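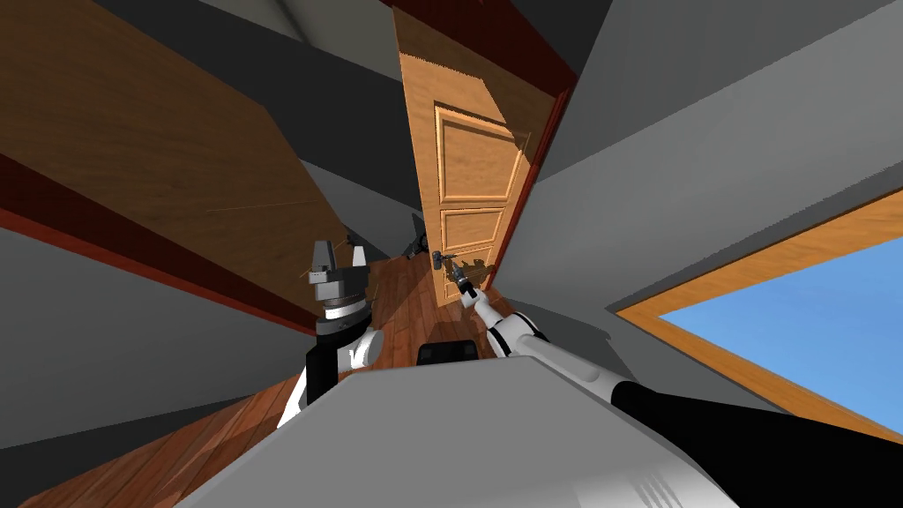
Visitors who came in February have told us that the door task was the part they most wanted to run again, and that they wished the steps had been written down for them beforehand. The steps are set out on this page for guests of the Hellamholm open day on Oct 6, 2025.

How to run the simulated door demonstration

Before you begin
Sign in at the Purby desk and take a station card. Each session lasts 15 minutes and seats 2 visitors, one at the controls and one at the monitor. The door, the room and the robot exist only in the Riker simulator, so no safety glasses are required.

Step 1. Enter code 69 on the start screen and wait for the room to load. Choose the wide view first. It shows both arms and is the easiest view in which to plan a move.

Step 2. Select the arm you wish to use. Leave the other arm where it is until the first attempt is complete.

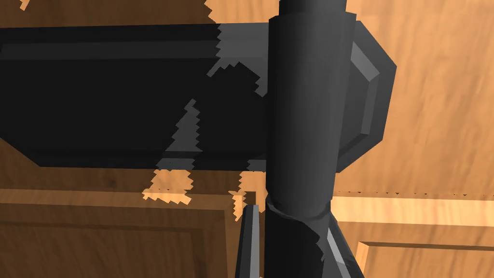
Step 3. Switch to the wrist view and move the arm in short strokes. Release the control between strokes and check your position on the wide view. If you lose your bearings, press Home and start the approach again.

Step 4. Bring the gripper to the lever with the fingers open. Close them slowly, turn the wrist to lower the lever, and then move the whole arm to swing the door.
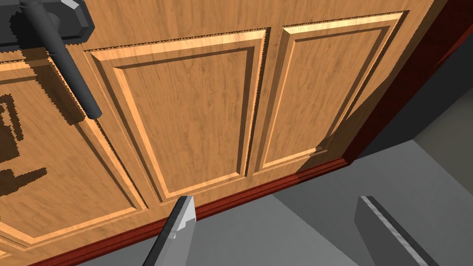 Step 5. Open the fingers fully before backing away. A finger still touching the lever will drag the door with it, and the attempt will be scored as incomplete.

Saving your attempt
Press Save and write the attempt number on your station card. The Yau library now holds 851 saved attempts, and guests may replay any of them at the monitor. Please return the card to the Purby desk before leaving the hall.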